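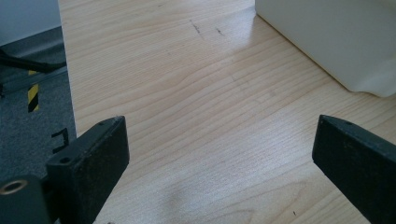 Danylo Pavliuk wrote in to ask whether a snack tray is worth the trouble when a drawer does the same job. He has a point if the drawer is shallow. Mine is deep, and bags of chips end up under the stapler and get crushed. A tray on the desk holds them flat and keeps crumbs off the wood.

What you need

A plastic tray with raised sides
A soft cloth and a little dish soap
The snacks
A bag for trash

Clear and wipe the desk

Take everything off the part of the desk where the tray will go. Dampen the cloth, add a drop of soap, and wipe along the grain. Go over it a second time with plain water, then dry it. On a light wood top, smudges show best from a low angle, so bend down and check before you put anything back. If the desk has a cable hole, wipe the rim too. Crumbs collect there.

Place the tray

Set the tray near the middle while you load it. You can slide it to its final spot later. Leave enough room on one side for a keyboard or notebook. If the tray has a notch or a low corner, turn that toward you so it is easy to pull closer.

Load the bags

Start with the biggest bag. Hold it by a top corner and lower it in, bottom edge first, then let it lie down flat.

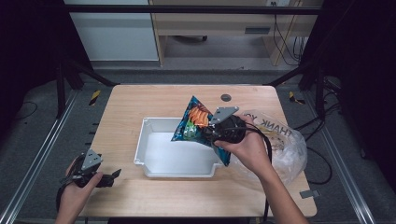 Chips go in first and take up one side. Put crackers and cookies on the other side, and keep small things like granola bars along the front wall. Don't stack anything on top of the chips. If a bag is too puffed up to lie flat, stand it against the back wall.

A shopping bag works fine for the trash. Keep it beside the tray while you sort and put in any empty wrappers or stale leftovers. Fold it up and put it away if you didn't need it.

Keeping it in order

I refill mine at about 20 bags a month, shared between two desks. Opened bags get folded over twice and clipped. Once a week, lift everything out and wash the tray in the sink. Dry the underside well before it goes back on the desk, or it will leave a ring on the wood.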